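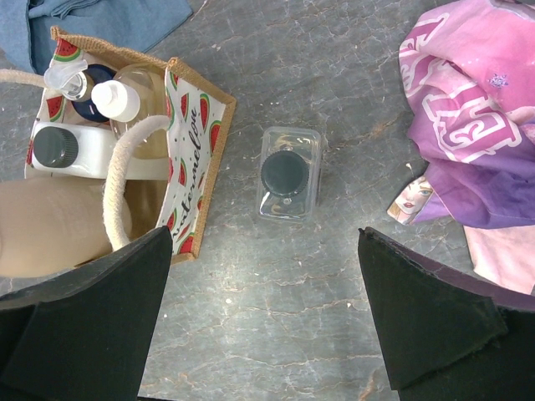

Stories > Short Fiction > Art & Artists

The Blue Door at Kindovell

I'd been painting the same door for nearly 9 weeks when my neighbor Efthymia Tzanetos finally asked to see it. She'd been smelling the turpentine through the wall, she said, and figured she'd earned a look.

So I let her in. She stood in front of the easel with her coat still on and her head tipped over like a bird's.

"It's a door," she said.

"It's the door of the old Rafferty house in Clollstead," I told her. "I lived there when I was a kid."

"Why's it blue?"

Well, it was blue because I remembered it blue. I could have told you the exact blue, too — a chalky one, with green hiding underneath. I'd mixed it two hundred times and gotten it wrong every time, and I was pretty proud of how picky I was being.

Efthymia took off her coat and sat down on my good stool. "I delivered mail on that street," she said. "That door was red."

I laughed. She didn't.

We argued for an hour. I made coffee. She remembered the brass slot, the crooked step, even the number, 2336, which I'd painted so small you'd need a magnifying glass. She had all of it right, so I started to get a funny feeling in my stomach. What had I been looking at all those years? My mother's dress? The sky over the porch?

After she went home I scraped a patch by the hinge and put down some red, just to prove her wrong. It looked terrible. Then I stepped back to the window and it looked like my father coming home.

I stayed up until 3 and did the whole panel. I left one strip of blue down the edge where the door meets the frame, thin as a pencil line, and I wouldn't touch it.

The Kindovell Gallery hung it in February, between a big Hultutach landscape and the fire extinguisher. Efthymia wore earrings. She walked right up close, which the girl at the desk didn't love, and put her finger an inch from the blue.

"You missed a spot," she said.

"I know," I said, and went to get us both some wine.

Filed under: Fiction, Painting, Neighbors

Back to top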